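April 2, 2023

Up before the alarm, which never happens on a Sunday! I had been lying there thinking about the quarter peal, and at ten past six I gave up, made tea and went through the whole method again on the back of an envelope with the blue line in red pen (couldn't find the blue). Plain Bob Minor, inside, from start to finish. I have been ringing for just under 2 years and until this winter I could barely hold my place in call changes, so this was a very big day for me.

Drove over to Bodari with the windows down. The lane past the Humphreys farm is all daffodils now, and there were lambs right up against the fence. I got there so early that I sat on the wall and ate half my lunch at nine in the morning.

Glenys Maddocks had me on the 3, which I love – it's a light little bell and it strikes just when you think it will, unlike the 5, which hangs about at backstroke like it's waiting for a bus. Meirion Nicholas was on the tenor and calling. He said we would go for 1,260 changes, and if anything fell over in the first ten minutes we'd stand, laugh and start again. Nothing fell over! Well, I wobbled. Somewhere after the second bob I dodged the wrong way in 3-4 and for three or four blows I had no idea where I was, and then Glenys said "down to lead, after me" in her ordinary voice and I was back in. I must have stopped breathing. My shoulders hurt tonight in places I didn't know took part.

And then it got good. I have read people going on about how you stop counting and start hearing it, and I always thought they were showing off. But for a long stretch in the middle I could hear my own bell sliding through the others, and I knew who I was passing without looking, and the whole row came out as even as knitting. I wanted it to last all day. Forty-four minutes, and when Meirion called "that's all" I very nearly missed the "stand."

Tea afterward, with the fruit loaf from Fundwood that Glenys always brings, and a long argument about whether the treble rope needs splicing before summer. I think it does. The tail end is getting fuzzy and it's a good four inches too long for anybody under six feet. Meirion thinks it'll do another year. We went up to look at the clappers too, and I got to see the date on the tenor, 1,584 pounds of bell just sitting there with a jackdaw's twig on it.

In May they want to try Kent Treble Bob, and I've already copied out the line. It looks impossible. All that dodging in 3-4 up, and then the places! I'm going to learn it in the car, on walks, while the pasta boils. I'll ask at practice whether I can ring the 2 for a few plain courses first, as I'd like to get the start into my head before anyone calls anything.

Bed now, hands still buzzing.

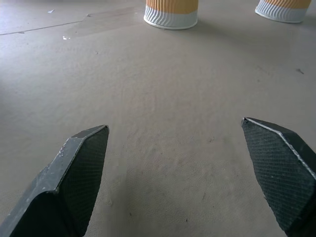
Glenys wrote underneath that the wrong dodge was after the third bob, not the second, that she had been lost herself for a whole lead in her own first quarter, and that if I wanted the 2 for Kent I had better come at seven on practice night, before the others got hold of it.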